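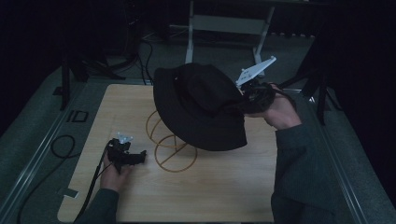 帽子の「型崩れ防止」はどこまで信じていいのか

バケットハットのつばが波打つようになると、検索して最初に出てくるのはたいてい帽子スタンドの広告です。「のせておくだけで美しい形をキープ」と書いてあります。のせておくだけで済むなら、帽子売り場のスチーマーは何のためにあるのでしょう。
うちの玄関にもワイヤーを曲げたスタンドがあり、黒いバケットハットの定位置になっています。便利は便利です。ただ、形が保たれるかどうかは別の話だと思っています。

スタンドにできること、できないこと

やわらかい布の帽子は、スタンドにのせれば傾きます。クラウンに芯がないのですから当たり前で、つばの広いものほど片側に下がります。広告の写真では水平にのっていますが、あれは中に紙でも詰めているのではないかと疑っています。
スタンドの役目は、帽子の内側に風を通すことと、上に別の物を積ませないこと。このくらいに考えておけば腹も立ちません。すでについた折りじわがスタンドで消えた経験は、私には一度もありません。

ワイヤーのスタンドを選ぶときに見るところ

まず頭の当たる部分の広さです。細いワイヤーが一点で支える形だと、薄手の帽子には跡が残ります。輪が何重かになって面に近い形で受けるもののほうが無難です。
次に台座。輪に棒を一本渡しただけの軽い台座は、片手で帽子を引き抜くと一緒についてきて倒れます。買う前に店で一度、帽子をのせて取ってみてください。通販ならレビューの星ではなく、重さの数字を見ます。私の買ったTivdaleのスタンドは200グラムで、これは正直に言って軽すぎました。
塗装の仕上げも、見た目より手触りで判断します。溶接の継ぎ目に指をすべらせて引っかかるなら、帽子の裏地も引っかかります。

かける前のひと手間

脱いだ帽子をすぐスタンドにのせる人が多いのですが、先に内側の汗止めを乾いた布で押さえます。こすらず、押さえるだけ。夏場は汗止めを外側に折り返し、そのまま風の通る所に置きます。
のせるときは、つばの端をつままないこと。片手でクラウンの横を、もう片方の手でスタンドを押さえると、位置が決まりやすくなります。
のせたら、つばを指の腹で一周なでて下向きにそろえます。左右の高さが多少ずれていても、かぶれば分かりません。そこにこだわるとキリがないです。

詰め物という安い手

どうしても丸みを保ちたいなら、スタンドの頭に薄い紙を丸めてかぶせ、その上に帽子をのせます。新聞紙はインクが移ることがあるので、靴を買ったときに入っている白い薄紙を取っておきます。
専用の詰め物も売られています。Cesero の帽子用クッションを試しましたが、689円出して得られたものは薄紙とほとんど同じでした。見た目はきれいなので、人に見える場所に置くなら意味はあるかもしれません。
タオルを詰める方法もよく紹介されています。厚手のタオルだと帽子のサイズが内側から広がるおそれがあり、私はやめました。

しわを取りたいとき

折りじわには蒸気です。アイロンは当てずに浮かせ、スチームだけを軽く当てて、手で形を整えます。やけどをしやすいので、蒸気を止めてから帽子に触ること。
綿なら大体これで落ち着きます。ポリエステルやナイロンは熱で縮んだりテカったりするものがあり、洗濯表示を先に見ます。表示の切れたものは、つばの裏の目立たない場所で試してからにします。
「霧吹きで湿らせて一晩スタンドに置けばしわが消える」という話も試しました。黒い綿の帽子では、水の輪じみが薄く出ただけでした。もう一度やる気はありません。

黒い帽子のほこり

黒は何をしてもほこりが目立ちます。粘着ローラーは手早いものの、起毛した生地では毛を引っ張るので、そういう帽子には洋服ブラシを使います。クラウンの上から下へ、つばは内から外へ。順番を逆にすると、払ったほこりをもう一度のせることになります。
静電気防止スプレーは、効いた日と効かなかった日がありました。湿度のせいかもしれず、スプレーの手柄とは言い切れません。

置き場所

日の当たる窓辺はやめたほうがいいです。黒は片側だけ茶色っぽく焼けます。スタンドを使っている人ほど向きを変えずに置きっぱなしにするので、たまに半回転させます。
テーブルに置くなら、よく使う側から少し奥へ。つばはスタンドの台座より外に出ますから、通りがかりの袖に引っかけます。Fornarの壁かけフックに替えた時期もありましたが、つばの後ろ側が壁に押されて反ってしまい、結局スタンドに戻しました。
季節が終わったら箱にしまいます。スタンドごと押し入れに入れると、上の棚に当たってクラウンがつぶれます。12月に夏の帽子を出したままにしているお宅は、スタンドを買い足すより先にそちらを片づけたほうが早いです。

読んだ方から

Leobardo Rosalesさんからは、スタンドの台座の裏にフェルトを貼ると滑らなくなるとの便りをいただきました。木のテーブルなら傷よけにもなりそうですが、倒れにくくなるかというと、重さは変わらないので期待はしていません。貼って3か月たった頃の様子を聞いてみるつもりです。
Filippos Tzanetosさんのご質問は、つばのワイヤー入りの帽子もスタンドでよいか、というものでした。よいと思います。ただし曲がったワイヤーはスタンドでは直りませんから、手で少しずつ戻してからのせてください。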